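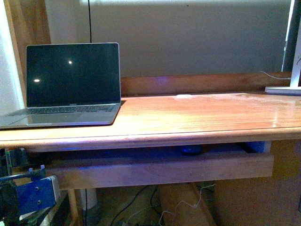 # Desk wobbles when I type, and my laptop slides toward me

Posted in Furniture and Small Repairs, Wed 15 January

**Priya Villanueva**

I bought a secondhand wooden desk in September. The label inside the drawer said Prurkero but I can't find a manual for it. It was fine until I moved it to the other wall. Now it rocks toward me when I lean on the front edge, and the laptop creeps forward on the varnish until the front of it is over the rounded lip. I have to push it back several times an evening.

I already tried folded cardboard under one leg. It helped for two days. The top itself feels solid and I don't want to drill into it. The white stand at the back right shakes too, so I don't think it's only my side. What should I check first?

---

**slaoui_bench**

Two separate problems.

The sliding is the finish. Glossy varnish has very little grip, and the small feet on a laptop get dusty and hard. Wipe the feet with a damp cloth, let them dry, then put a thin rubber mat or a piece of shelf liner under the machine. Move the whole thing back toward the raised board while you're at it. You have the depth.

The rocking is probably a joint that shifted when you dragged the desk. Take everything off, get a second person, and lift it next time. 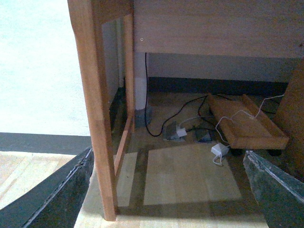
Joints on this type of desk loosen where the leg meets the panel under the top. Get down on the floor with a flashlight and push the desk back and forth with one hand while you watch that corner. Near the top of the leg there's a small round screw hole in the panel. Look into it and see if a screw is sitting in there and whether it turns. If it turns freely without tightening, the hole is stripped. Pull the screw, pack the hole with wood glue and a couple of toothpicks, let it dry overnight and drive the screw back in by hand. Do the other legs the same way even if they seem okay.

Then check the floor. Set a level on the desktop, and if it's off, use a proper felt or plastic shim. Cardboard crushes.

---

**Bultomow67**

had the same thing, mine was the floor. turned the desk end for end and it stopped

---

**Priya Villanueva**

Thanks both. I'll start with the screws this weekend and get some shelf liner.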